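The Shoe Problem

How many times does a person have to put away a pair of sneakers before a machine gets the idea?

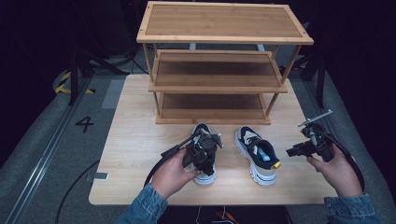 Nabil Semaan's answer, when I asked him in March, was that it was the wrong question. He runs data collection at Flistness, a company that sells recorded human chores to firms building household robots, and he has been asked it by every investor who comes through the door. "It's never a number," he told me. "It's a number times how different they all are." Then he gave me a number anyway, off the record, and asked me to forget it. It was large.

The idea behind the business is easy to state. Language models got good by swallowing text that people had already written for other reasons. There is no such pile for hands. Hardly anyone has written down what the fingers do when a sneaker goes onto a shelf, so somebody has to be paid to produce it, one try after another, holding a pair of grippers in place of their own fingers so that the record will fit a robot later. The people who do this are called operators. I spent a day among them, and I came away with more respect for the operators than for the plan.

Take the shoes. A bamboo rack with three shelves, a table, one pair of navy sneakers with thick white soles. The operator starts with the rack empty and the pair in front of it. Pick up, place, reset, again. A shift at Flistness is five hours with breaks, and a good operator turns in 66 usable tries on a task like this one. Unusable tries are thrown out by a reviewer in the next room, who is looking for drops, long pauses and anything that looks like scratching your nose.

Lino Caputo has been doing it since last fall. Before that he stocked shelves at night, and he finds the resemblance funny for the first hour of the day. He let me try. The grippers are heavier in the wrist than I expected, and they take away your sense of touch just when you want it. I knocked one shoe on its side and squeezed the other by the tongue. Caputo, watching, said I was thinking about it too much. By my 10th attempt I had stopped thinking and started getting it done, badly, the same way every time.

My tenth attempt bothers me more than my first. I had found a groove: left shoe first, grab the heel, swing wide, set it down. If you recorded me all week you would have a week of that one groove. Semaan says the variety comes from using many operators and from changing the shoes, the rack and the starting positions. The instruction sheet for the shoe task lists 13 starting layouts. I have a closet at home that goes through more than that between breakfast and dinner, and it has a dog in it.

The customers are less troubled. Inetti, which buys from Flistness, plans a home robot that would tidy an entryway, and its people talk about scale as though the word settled the matter. Add hours and the failures shrink. Perhaps they do. I asked to see the curve and was shown a slide with no units on the vertical axis. Sorrentino, a rival that does its collecting in rented apartments, claims its data is worth more per hour for that reason, and would not let me see that either.

I did get to see a robot trained on the shoe recordings. It shelved the pair on its first go, smoothly enough that I said something out loud. Then I asked whether we could use my own shoes, a pair of brown lace-ups. Everyone was polite about it. In five tries the robot managed two single shoes and no pair, and on the last one it pushed the rack back several inches and stopped, waiting for a person.

Semaan took this well. Lace-ups are on the list for the summer, he said, along with sandals and kids' boots. A contract with a firm called Gerkov will pay for most of it. He may be right that somewhere past the boots there is a point where the machine has seen enough and begins to cope with what it hasn't. He couldn't tell me where, and I don't think anyone selling the hours has much reason to go looking. Caputo, meanwhile, had gone back to his table, and was setting up the next pair.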